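Storage & Workshop | Tips

Cleaning and Storing Plastic Crates

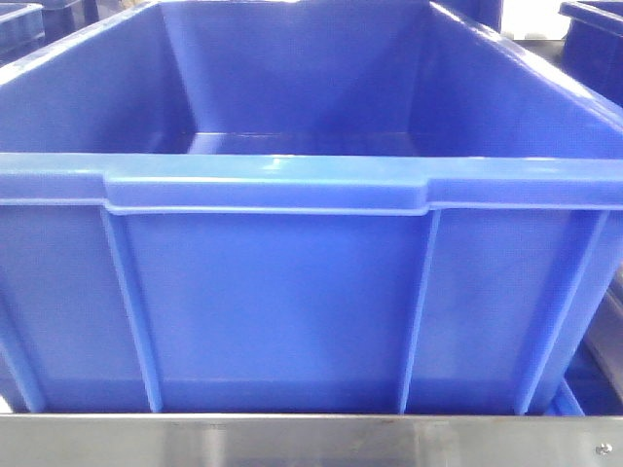 By Gülizar Başaran
2024-12-04

Molded storage crates are usually made of polypropylene or high-density polyethylene. Both resist water, most household cleaners and weak acids. Both scratch easily, and scratches hold dirt, so the cleaning method matters more than the product used.

Empty the crate and tap out dry debris before adding water. Sawdust and flour turn to paste once wet and collect in the corners. Wash with dish soap and warm water at 43 °C or below, using a soft brush. Steel wool and scouring powder dull the finish. Work from the rim down to the floor, then rinse twice.

Grease that soap does not lift can be wiped with rubbing alcohol on a cotton cloth. Test the underside first if the crate is printed or painted. Acetone and paint thinner should be kept away from labels and from any clear lid.

For odor, spread baking soda over the damp floor of the crate, leave it for 30 minutes and rinse. Fish and onion smells may need a second round. Bleach is rarely required. If it is used, dilute it as stated on the bottle and never combine it with vinegar or ammonia.

Dry upside down on two battens so air can move underneath. Stacking damp crates traps water between the walls, and the stack may lock together. A stuck pair will normally separate if the outer crate is warmed with a wet towel and the inner one is twisted at opposite corners.

Sunlight is the main cause of brittleness. Crates left outdoors from August onward in our test yard showed chalky rims before the handles weakened. Store them under cover. Check the base and handles for white stress lines before lifting heavy loads, and retire any crate with a crack at the handle.

Sticky label residue: cooking oil, 4 minutes, plastic scraper, then soap.

Filed under: Storage, Plastics, Cleaning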